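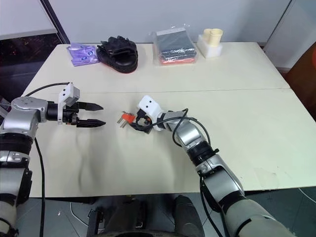
The right gripper holds an orange plug by its body, prongs toward the open left gripper, at the Trerkthorpe evening session.

Features > Automation > Site Visits

Two Arms, One Plug: An Evening at the Trerkthorpe Open Lab

The handover is the dullest item on the Trerkthorpe program and the one the engineers watch most closely. One arm picks up an electrical plug. The other arm takes it. The object then has to end up in a known orientation, prongs forward, or the insertion step that follows will fail.

Trerkthorpe opened its manipulation lab to visitors in October, with sessions running until 9 p.m. The main station is a two-arm robot working over a plain white table against a white wall. Each arm ends in a black parallel gripper with a white housing mounted on top. Cables run outside the arms in loose loops. The lab prefers external routing on development units, as a damaged lead can be replaced in minutes without opening a joint.

The plug is a harder object than it looks. The body is easy to hold, but the prongs are narrow and offer little usable contact area. If the receiving gripper closes on them off center, the plug rotates in the fingers and the orientation estimate is lost. The control software, called Vardale, therefore plans both grasps before either arm moves. It picks a first grasp that leaves enough of the object exposed for the second.

Vardale was trained on 769 recorded handovers, all made by operators driving the arms by hand. A further 300 were held back for testing. The lab does not quote a success rate for the public sessions, where visitors are allowed to choose the starting position of the plug.

During our visit the system ran at reduced speed. A full cycle, from first approach to release, took up to 6 seconds, and much of that was spent with both grippers nearly still, a few inches apart, while the planner corrected the approach. Staff said the pause could be shortened. They have left it alone because the corrections made there are what they want on record.

Other test objects wait in a row along the back of the table. On the evening we attended they included a black slipper, a purple plastic bag, folded cloth in a clear bag, and two beige cups in a white holder. Bags are the weak point. Their outline changes with every contact, and Vardale has no reliable model of where the material will go once it is lifted.

A second station, run with the component supplier Lacroix, compares 4 sets of finger pads on the same gripper. Softer pads held better on cloth and worse on hard plastic, and they wore faster. Lacroix plans to supply a harder compound for the next round.

The handover work moves next to Vatness, the lab's assembly site, where the socket will be fixed to a panel and the full insertion can be timed.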